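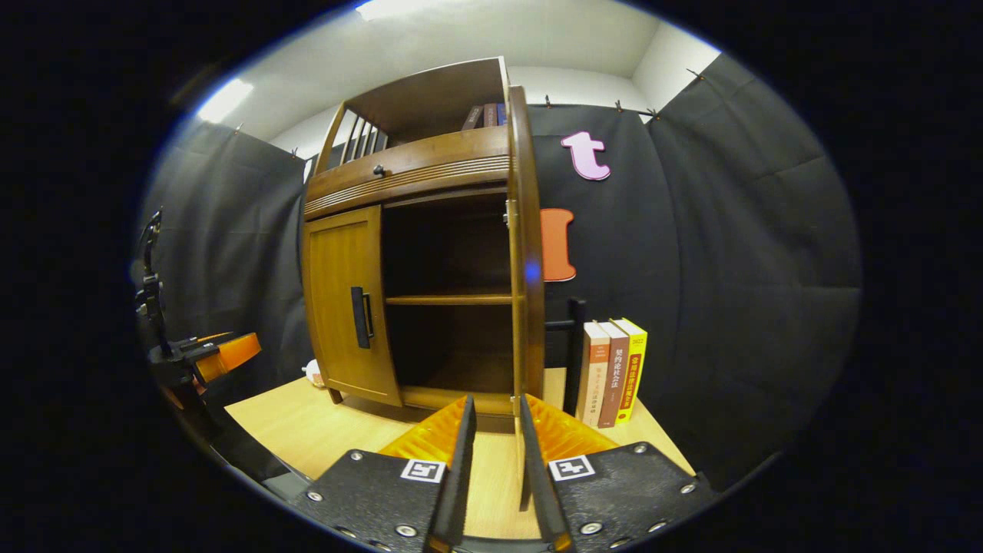 If a robot can tidy the classroom, our school should buy one this year and stop asking us to do it, writes Ladi Abubakar. My uncle showed me one for 1000 dollars and the video said it can open cupboards and put books away. That is less than our new carpet.

90 shares
2 comments

Well, Ladi, I like the idea. I don't like tidying either. But I have been reading ads for robots for a long time, and when one of them tells me that a machine "can" do something, I want to ask a lot of questions before anybody gets out a wallet.

So let's pretend we are buying a robot for a school. We'll call our school Gunanen. The robot in the ad is called the Major, and the company that sells it is called Enalora. The ad says 1000 dollars. Let's see how far that money gets us.

What are you buying?

Read the ad again, slowly. Does the price include the arm? Usually, yes. Does it include the hand? Often, no.

That sounds silly. Who would sell an arm with no hand? Lots of companies do, and they have a fair reason for it. Different jobs need different hands. A hand for picking up eggs is a bad hand for lifting bricks. People who build robots call the hand a gripper, and many grippers have just two fingers.

So the first thing to write on our list is "gripper." The second is "something to bolt the arm to," since an arm that isn't fastened down can tip over when it reaches for something heavy. Then comes a camera, so that the robot has some way of finding the cupboard. Then a computer. Then a big red button that stops everything, which I would want even if the salesperson told me I'd never press it. I would want it more, in fact.

Enalora's price list has all of these. When you add the cheapest one of each to the arm, the total is 1587 dollars. Nobody lied to Ladi's uncle. The ad just stopped talking a bit early.

What does "can open cupboards" mean?

This is my favorite part, because it is where ads get slippery.

"Can" might mean it opened one cupboard, one time, on a good day, with a person standing by to help. It might mean it opens that same cupboard nearly every time but has never met another one. Or it might mean you could roll it into your kitchen tonight and it would find the cereal. Those are three very different robots, and the same word sells them all. 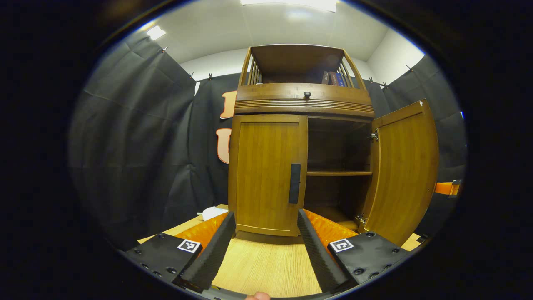 Robots need practice, and somebody has to pay for it. One way to teach a robot is for a person to do the job by hand, again and again, with a camera recording each try, so that a computer has lots of tries to learn from. The person may hold a gripper built with robot-style fingers, so that the recordings look like what a robot would see. Now think about how many kinds of "open" there are on one piece of furniture. The drawer on that cabinet has a small round knob, and the closed door has a tall, flat black handle. You pull a drawer straight out. A door swings on its hinges, so your hand has to travel in a curve. The black foam inside the fingers may help them hold on, but foam can't tell you which way a door swings. A robot that has learned one of those jobs hasn't automatically learned the other.

Jaanus Rozīte told me that a good lesson can take more than 1000 tries. I asked if that was for all cupboards. He said no, and laughed, and I put down my pencil for a minute.

So here comes the next question for the seller: who does the practicing? If the answer is "we already did it," ask which cupboards they used. If the answer is "you will," then you need people, time, and a room you can't use for anything else while the practicing goes on. A teacher's afternoons cost money even when they don't show up on a price list. Grown-ups forget this constantly. They'll argue about the price of a cable and then give away a month of somebody's time without writing it down.

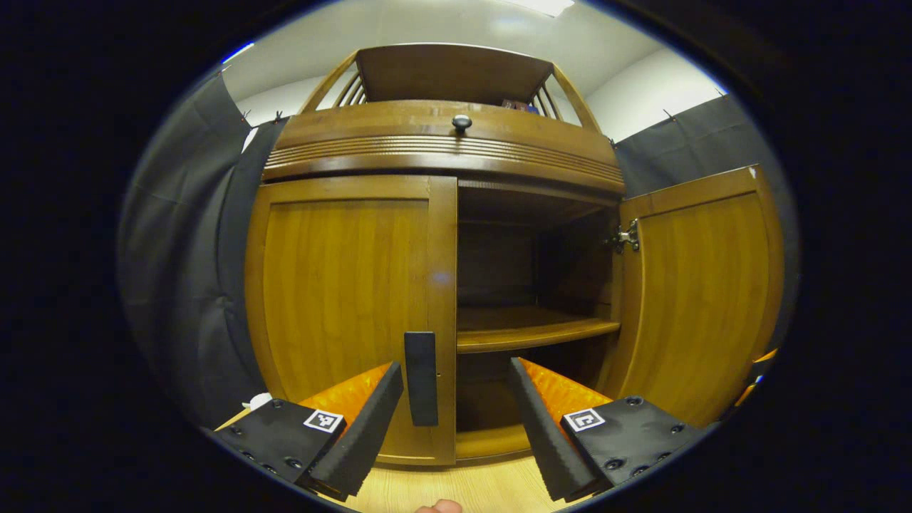
The room is something else to ask about. Will the robot work in bright sun? At four o'clock in January, when it's getting dark? With coats hanging on the chairs and a backpack on the floor? People who teach robots often start in a place that is kept very plain, which makes good sense for starting out. But your classroom isn't plain. Mine never was. If a company only shows you its robot in its own tidy room, you have learned how it does in that room and that's all you have learned.

You can ask them to bring it to yours. It's a perfectly polite thing to ask. Watch what happens to their faces.

What happens when it breaks?

The Major comes with a promise that Enalora will fix it for free for 90 days. That is about one season. School lasts longer than one season.

After that, you pay. What usually wears out? I asked Si-woo Yook, and the answer was the dull bits: pads on the fingers, cables that bend back and forth, little screws that shake loose. None of those sounds expensive until you find out that the pads only come in a pack with new fingers, or that the cable has a special plug that only one company makes.

So ask for the price of the parts as well as the price of the robot. If they won't tell you, I'd take that as an answer.

There is also the program that makes it go. Some companies let you keep the program you bought. Others make you pay every year, a bit like renting a movie over and over. A company called Vovby sells its robots very cheaply and its program not cheaply at all. I don't say that's wicked. I say read the small writing, and if you can't read it, find a grown-up with strong glasses.

Do we need it?

Let's go back to Gunanen and the messy books.

How long does it take a class to put the books away? Try it and time yourselves. If the whole thing takes a few minutes, then a robot that does it has saved you a few minutes. That might still be worth having. It's just smaller than it sounded in the video. And somebody has to switch the robot on, watch it, and pick up the book it drops behind the cupboard, so some of those minutes get spent again.

Also (and I'm sorry, Ladi) a robot that can put books away still might not know that the dinosaur book goes with the other dinosaur books. Putting a thing on a shelf is one job. Knowing which shelf is another. Check whether the ad promised both.

There are some good reasons for a school to buy a robot arm. Learning how robots work is one of them. If a class wants to program it, break its bad habits, measure how often it misses, and argue about why, then I think 1587 dollars might be money well spent. But then the plan should say "we are buying this to learn with." It shouldn't say "we are buying this to do the tidying," because in spring somebody will notice that the books are on the floor.

You could borrow one first, too. Libraries, colleges, and science clubs sometimes have an arm they'll let you try. Borrowing for a little while shows you things no ad ever will, such as how loud it is.

Questions to take with you

What is the price with everything we need to make it work?
Which jobs has it done, and how many times did it fail?
Has it tried our cupboards, or only yours?
Who teaches it new jobs, and how long does that take?
What do spare parts cost?
Do we have to pay every year?
How do we stop it in a hurry?
Can we try it here before we pay?

A good seller will have answers to most of these and will say "I don't know" to the rest. I trust an "I don't know" more than I trust a "yes" that comes too fast.

Words to know

Gripper — the hand of a robot. Many have two fingers.
Budget — a plan for what you will spend, made before you spend it.
Spare part — a piece you keep for when the first one wears out.
Demo — a seller showing you the machine. Pick your own cupboard if they let you.

2 comments

Tarek Gaber: We bought a floor-cleaning robot at my mom's work and nobody had budgeted for the brushes. It sat in a closet till summer.

Ľudovít Vrabec: You are too hard on them. The first computers were expensive and didn't do much either. But I agree about the stop button.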